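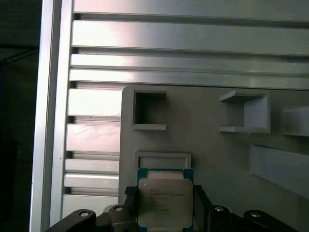 Geert Smits: Before you change anything on the arm itself, could you check whether the fingers drift in the recording, or only when the recording is played back? Those two look the same from a chair but they come from very different places, and I would hate for you to spend an afternoon on the wrong one.

Ticket 3426
Product: Tratetti remote handle, with Drarkine gripper controller
Opened by: Riet Vandenberghe
Opened: October 21, 2025
Status: Solved, left open for comments
Subject: Gripper opens a little too soon when a hand-guided demo is replayed

Hello all, and thank you Geert for the quick answer, which got here while I was still tidying up my first message (I hit send on half of it, sorry!). Let me put the whole thing down properly now.

We are teaching the arm to handle processors and other small parts between a desktop tower and our gray fixture plate. One of us holds the Tratetti handle and does the job by remote control, the system records it, and then we replay the recording once as a check before it goes in the training set. This has worked very nicely for us since August. We are careful people and not especially fast, and I think the arm has picked up both of those habits.

The trouble is with letting go. When I drive the arm live, the fingers open when I let the trigger out, just as you would hope. In the replay of the very same demo, they open a moment early, while the part is still above its place. With a soft block that would be a shrug. With a processor it makes everyone in the room breathe in at once.

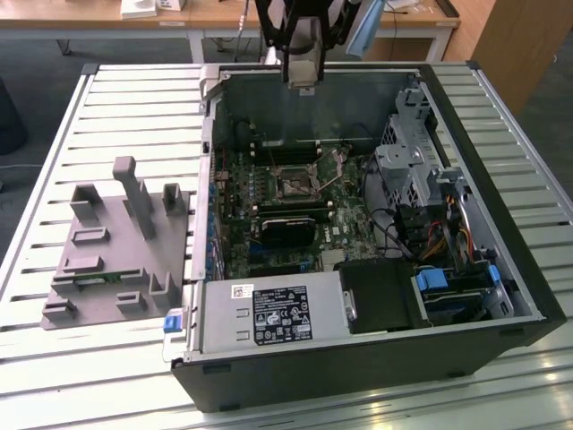 The tower stays on its side the whole time, so we come down into it from above, and the approach is not where things go wrong. I have replayed the move in and the move out with nothing in the fingers, again and again, and the arm follows my path so faithfully that you can see the place where I sneezed. It is only the gripper that runs ahead. I should also say that nothing has been bent or broken. We do the checks with a scrap processor, and we will keep on doing them that way.

What I tried before writing:

Restarted the handle, then the controller, then both together. No change.
Slowed the replay to half speed. The early opening is still there and easier to see.
Swapped the trigger spring for the stiffer one in the kit. It feels nicer in the hand, but no change.
Asked Mirjam to record a demo in my place. Hers replayed perfectly, which was good news for the robot and a little hard on my pride.

That last one is what puzzles me. Same arm, same part, same plate, and her fingers open when they should. I would be glad of any ideas.

Reply from Geert Smits

Thanks, Riet, that is a lovely clear report. The Mirjam test is the most useful thing in it. If her demo is fine and yours is not, I would look at how each of you holds the trigger. Please open demo 1592 in the viewer, turn on the trace called "trigger raw" and the one called "finger command", and lay one over the other. See whether the raw line ever sits flat at the top while you are carrying the part.

Reply from Riet Vandenberghe

It does not! Mine wanders. I had no idea. While I am carrying I seem to ease off the trigger and take it up again, like somebody tapping a foot, and it never gets quite to the top. Mirjam's line goes straight up and stays there until she lets go. The finger command stays closed in both of them, though, so the live run looked perfect to me.

I went back through the wrist view with the traces alongside, stopping wherever my line dipped. The grip looks the same to me at every stop I made.
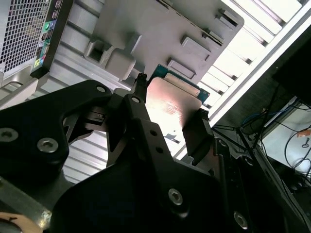
Wrist camera: copper-colored plate between the fingers, chassis behind.

So if the live controller keeps the fingers closed through all my fidgeting, why does the replay care?

Reply from Marijke Mulder

Hello Riet, I can help with this part. The live controller has a hold band. Once the fingers are closed, the trigger has to come back quite a long way before they are told to open, and small wobbles are ignored. The replay tool has its own hold band, stored in a separate file, and that one goes back to narrow when you install version 3 of the handle software. With the narrow band, the first good-sized dip after the carry is read as "let go". Somebody with a steady finger would never meet the problem.

To put it right:

1. Close the viewer and any replay that is running.
2. Open the replay settings page and find "hold band".
3. Change it from "own value" to "same as controller".
4. Save, then load the demo again from the list. A demo that is already open will keep the old value.
5. Replay once with the fingers empty, then once with your scrap part.

You do not need to record anything again. The raw trigger is kept whole in every demo, so the old ones will come out right with the new setting.

Reply from Riet Vandenberghe

Marijke, thank you, and bless you for the bit about not recording again, as I was already working out how to break it to the others.

I did the steps in order and then missed step 4, of course, and spent a good while thinking it had not helped. After loading the demo fresh, the fingers stayed shut until the proper moment. I replayed 6 of my own demos, picked from among the worst wobblers, and every one of them let go where I had let go. Mirjam's still plays as it did before.

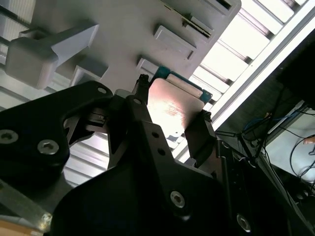 Wrist camera, looking up: metal-faced plate held between the two fingers.

A couple of small things while I have your attention. The settings page gives no hint that an open demo keeps its old value, and a line of text there would save the next person some head scratching. Also, would it be possible to show the raw trigger during recording? I would have spotted my foot-tapping finger weeks ago if there had been a little bar for it in the corner of the screen. I am trying to cure it now, and Mirjam has been coaching me, mostly by saying "squeeze and stay" in a very calm voice.

Reply from Marijke Mulder

Both passed along. The note on the settings page is easy and will go in with the next update. The trigger bar I can't promise, but you can get something close to it today by opening the viewer in live mode on a second screen and hiding every trace except "trigger raw". Leave the wide hold band on even when your finger has settled down, please. It does no harm to steady demos.

Reply from Riet Vandenberghe

Second screen is up and it does the job. I'm leaving the ticket open a little longer in case Karlijn Coppens wants to add her notes from the other arm, which is still on the older handle software and will need the same setting once we update it.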